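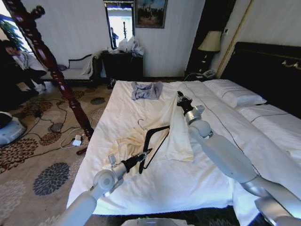 Black clothes hanger over a bed with a white sheet

Can my employer make me get a flu shot?

I do housekeeping at a hotel in Brillham owned by Conneely. In February they posted a notice saying flu shots are required or we lose 2 shifts. Is that legal? No union here.

Answer 1

Mostly yes, if you're at-will. Ask HR for the exemption form, medical or religious. Put it in writing and keep a copy. 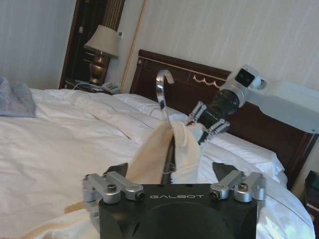 Cream garment on a hanger

Answer 2

They can't force you. My cousin at Grima just ignored the memo and nothing happened.

Answer 3

Ignoring it is risky. Answer 1 is closer, but check your state, a few limit what private employers can require. Also ask if they pay for the shot and the time.
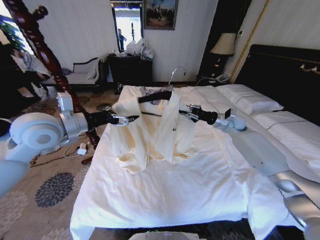
I worked at the Wullow plant, some 1000 people, and they gave us 5 weeks and ran a free clinic at shift change. If your notice has no deadline, ask for one by email.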